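Getting the House Ready Before a Two-Week Trip: Kitchen, Water and Power
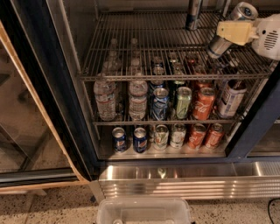

Shirin Hashemi wrote in to say that the refrigerator section of the previous version was too cautious, and that she has left hers running through every long trip for 11 years without trouble. Her point is fair for a unit that holds only sealed drinks. It does not hold for one that also has milk, cut fruit or leftovers in it. The section has been rewritten with the two cases separated.

Last revised 7/15/18.

Refrigerators

Trips under three weeks: leave the main refrigerator on. Remove anything that will pass its date before you return, plus anything opened that is not a condiment. Set the dial to its normal position. Turning it to a warmer setting saves very little power and leaves less margin if the door seal is weak.

Test the seal before you go. Close the door on a strip of paper and pull. If the strip slides out with no resistance, clean the gasket with warm water and dish soap, dry it, and test again. Repeat on all four sides.

A second refrigerator used only for drinks can be switched off. Empty it, unplug it, wipe the interior and prop the door open with a folded towel. A closed, unplugged refrigerator will grow mold in warm weather, often within days. If you prefer to leave it running, sealed cans and bottles need no preparation.

Freezer check: freeze a cup of water, put a coin on top of the ice and leave the cup in the freezer. If the coin is at the bottom when you return, the contents thawed and refroze while you were out, and the food should go in the trash. A coin still on the surface means there was no full thaw. It does not rule out a short partial one.

Ice makers

Switch the ice maker off and empty the bin. The fill valve is a common leak point, and the supply line behind the unit is seldom inspected. If the line has its own shutoff, close it.

Water

Close the main valve, then open the lowest faucet in the house for a minute to drop the pressure. Close the faucet afterward. If the main feeds a sprinkler system or a boiler, shut off the individual fixtures instead: toilets, washing machine, dishwasher.

Washing machine hoses deserve a separate look. Replace any hose that is blistered, stiff or rusted at the coupling. We use the braided type from Bergeron at the Wurthorpe house and the plain rubber type at home, and both have held up.

Floor drains and seldom-used sinks: pour in a quart of water just before leaving. The trap dries out otherwise and lets sewer gas in. A tablespoon of mineral oil on top slows evaporation, which helps on trips longer than a month.

Water heater

Gas units have a vacation or pilot setting. Electric units can be turned off at the breaker. Do not drain the tank for a short trip. On return, restore the water first and run a hot faucet until it flows without spitting, then restore the power. An element switched on in an empty tank burns out quickly.

Power

Unplug the toaster, coffee maker, television and chargers. Leave the router on if you have a leak sensor or thermostat that reports through it.

Timers for lamps: set two, in different rooms, with on times at least 20 minutes apart. Mechanical dial timers lose their setting in an outage and pick up where they stopped. The Flotton plug-in model we use has a battery and keeps the correct time.

Trash and drains

Take out all trash and recycling the night before, including the bathroom bins. Rinse cans and bottles before they go in the recycling - residue draws ants. Run the disposal with cold water, then leave the sink strainer out so the drain area can dry.

Dishwasher: run it empty or full, then leave the door open an inch.

On return

Walk through with the water still off and look under each sink. Open the main a quarter turn and listen. If nothing is running, open it fully. Check the coin, then restock.

Readers closing a house from November through March should use the freeze protection page in place of this one.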